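The Second Life of the Spare Room

When Dalal Hijazi's younger son moved out in March, she closed the door to his room and left it closed for two months. Then her sewing machine, which had lived on the kitchen counter for years, got knocked to the floor during dinner. The next morning she opened the door again and started moving boxes.

Hijazi lives on the upper floor of a brick duplex in Bimano, a town where most houses were built for families of five or six and now hold one or two people. Her street has plenty of rooms like that one. People call them the guest room, though guests come twice a year if at all. In between, the rooms fill with luggage, winter coats and exercise equipment.

Socorro Escobar has spent 15 years helping people sort out these rooms. She runs a small business called Privik out of her own house, and most of her clients are over fifty. She does not sell furniture and she does not draw plans. On a first visit she asks the owner to sit in the room for half an hour with the lights on and the phone somewhere else.

"Most of them have never sat in there," Escobar says. "They go in to drop something off and they leave. They don't know where the sun comes in or that you can hear the neighbor's dryer."

Her second request is harder. The owner has to name one thing the room will be used for every week. Guests don't qualify, and neither does storage. If a client can't come up with an answer, Escobar tells them to wait. She has had clients call back a year later with one.

Hijazi's answer was alterations. She had been hemming pants and taking in dresses for friends since her thirties and charging next to nothing. She wanted somewhere she could leave a half-finished job out overnight without having to clear it away for breakfast.

The bed went first, to a nephew in Wetard. The dresser followed. She kept the closet rod for finished work and put her thread in the shallow drawers of an old file cabinet. The cutting surface gave her the most trouble. She tried the floor, which hurt her knees, and then a door laid over two sawhorses, which was too high. In the end she bought a secondhand table and had the legs shortened by 2 inches at a repair shop.

Light matters more than people expect, according to Escobar. A bedroom usually has one fixture in the middle of the ceiling, so anyone working at a wall works in her own shadow. A clamp lamp fixes this for the price of a takeout meal. She also suggests leaving the walls alone for the first few months. Paint is what people want to do on the first weekend, and it is often the thing they regret, as they haven't yet learned how the room looks at 8 in the morning or late in the day.

Not every room ends up with a job. One couple in the Zein apartments, a few blocks from Hijazi, turned theirs into a place to read and play cards. Another client uses hers for piano practice and nothing else. Escobar counts both as good results. The rooms that go wrong, in her experience, are the ones asked to be an office, a gym and a place for visitors all at once.

Costs stay low if the owner is patient. Hijazi gave herself 12 weeks and bought one item at a time, always after she had missed it at least twice. 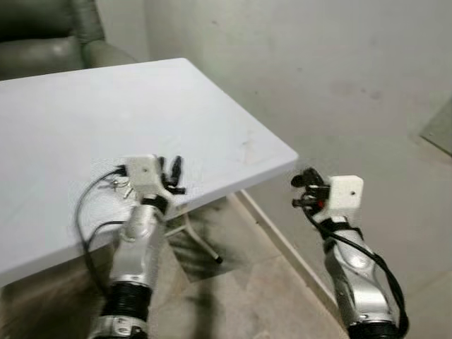 Her son came home for a visit that fall and slept on the couch in the living room. He asked where his bed had gone, and she told him to call his cousin. Before he left he handed her a jacket with a torn lining. She hung it on the rod behind three other jobs and told him it would be ready the next time he came.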